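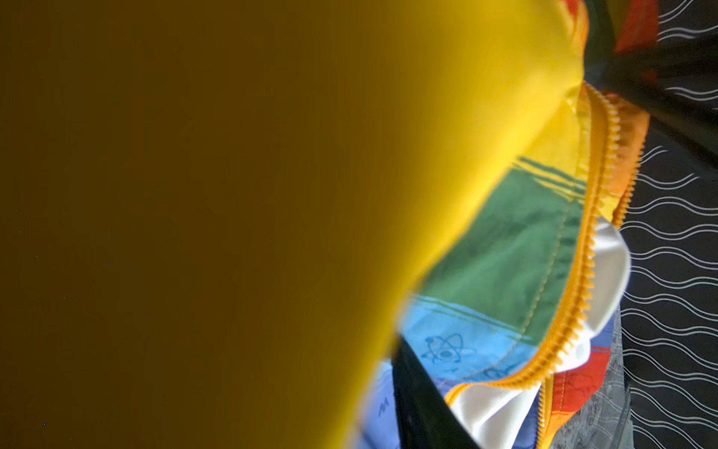 Patchwork pouch and yellow fabric. Hi-res on request.

FOR IMMEDIATE RELEASE
October 2015

Pukora Launches Milk-Based Furniture Paint in 13 Colors, No Priming Needed on Most Pieces

MURKBRIDGE — Pukora, the small-batch paint maker, today added a milk-based furniture paint to its line. Comes as a powder. Mix with water, stir, wait ten minutes, stir again, paint. Thirteen colors at launch, more in March.

The new paint goes on bare wood, old chalk finishes and most previously painted pieces. Slick factory finishes still need a bonding additive, sold separately. Dries to the touch in 40 minutes in a normal room, longer in a damp basement or garage. Two coats for most colors. The two reds want three.

One bag makes a quart, enough for a mid-size dresser or a set of four kitchen chairs. Mixed paint keeps overnight in the fridge with a lid on. After that throw it out and mix fresh, it won't cover right.

"People kept asking us for a paint they could mix a cup at a time," the company said. "Somebody wants to do one nightstand, they don't want half a can sitting in the closet for three years. So we made the powder. It took alot longer than we planned."

Pukora tested the paint over the summer with 90 home painters, who got a bag each and a feedback card. Most common complaint was lumps. The powder has been ground finer as a result and the directions now call for warm water, not cold. Second complaint was the color names on the test bags, which were just numbers. Those have real names now — full list on the color card.

A matching topcoat, Gremico, ships at the same time. Water-based, flat or satin. Recommended for tabletops, dresser tops and anything kids sit at. Not for outdoor use. An outdoor version is being worked on, no date yet.

First run is 1000 bags. Agbayani Home & Hardware in Murkbridge has them on the shelf now and is taking phone orders for for out-of-town customers. Other stores to follow before the holidays. Stores wanting to carry the line should ask for the dealer sheet, which has case sizes and the minimum opening order.

Free color cards at the Agbayani paint counter while they last. In-store painting demos start next month, times posted at the counter. Bring a drawer front or a small stool, nothing bigger please.

Media contact: Pukora press desk, Murkbridge. Samples available to reviewers — say which color.

###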